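Visit report: Bemell textile finishing works, Nedmont
September 2019

The works runs one open day a year, and the part I wanted to see was the dye house. Visitors are taken through in groups of 22, and the route follows the cloth: greige store, scouring, dyeing, drying, inspection, then household goods in the side building.

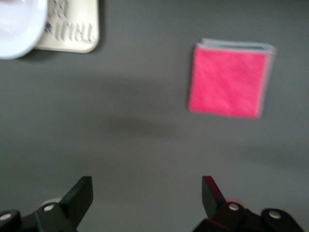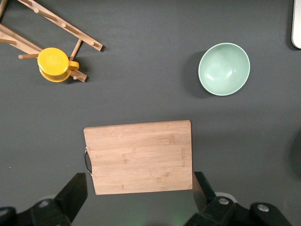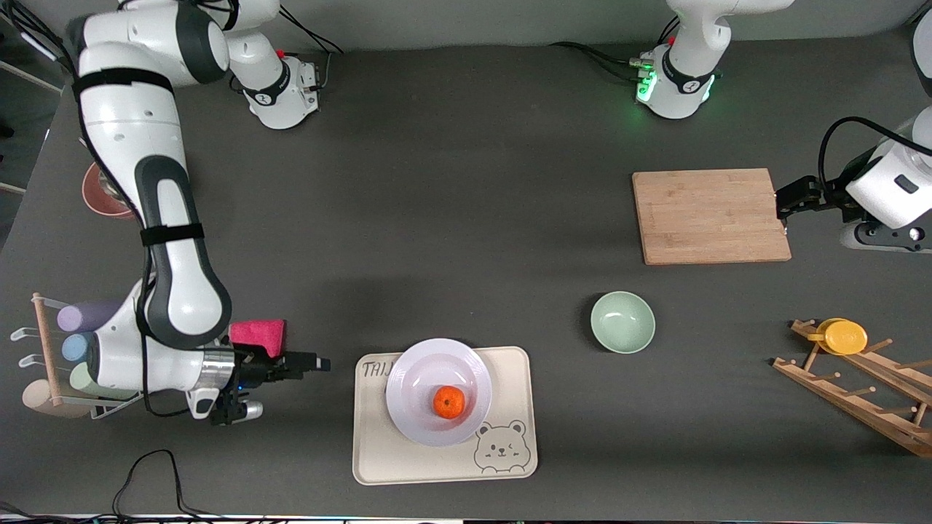 Greige cloth comes in on rolls and is stored by lot. Each roll carries a paper ticket with the loom number, the width and the date of arrival. The store was cooler than the yard outside and smelled of size, the starch coating put on the warp before weaving. All of it has to come off before dyeing, or the color takes unevenly.

Scouring is done in an open-width range. Cloth enters at one end, passes through a series of hot baths and leaves over a pair of squeeze rollers. The range was running at 70 meters per minute during our visit. Our guide, Dalal Issa, has charge of the wet side of the plant. She spent some time on water hardness, a live issue at Nedmont. The town supply is hard enough to leave deposits on the heat exchangers, so the plant softens everything before use. The softener is a Broleo unit with two resin columns, one in service while the other regenerates.

The dye house has jet machines along one wall and older winches along the other. The winches are kept for small lots and for fabrics that crease easily. Shade matching is done in a small laboratory upstairs. A swatch is dyed, dried, conditioned and read on a spectrophotometer, and the recipe is corrected before the bulk lot is released. The usual number of corrections is 2. Reds need more, according to Issa, and turquoise is the one they dislike most.

Drying is on a gas-fired stenter. We were kept behind a rail and could see only the entry end, where the pins take hold of the selvedge. Overfeed is set there, and it governs how much the finished cloth will shrink in the wash. I asked what residual shrinkage they work to and was told it depends on the customer.

The effluent plant was the best part of the tour and got the least time. Waste water is held in a balancing tank of 4000 cubic meters, corrected for pH, then sent to biological treatment. Color removal is a separate step. A heat recovery loop by Singhal takes warmth from the scouring drain and returns it to the incoming feed. The display panel for the loop was switched off, so I have no inlet or outlet temperatures to report.

Ear protection was handed out at the door and is needed in the stenter hall. Parking is on the north side. The tour includes two flights of open metal stairs, and the lift serves only the laboratory.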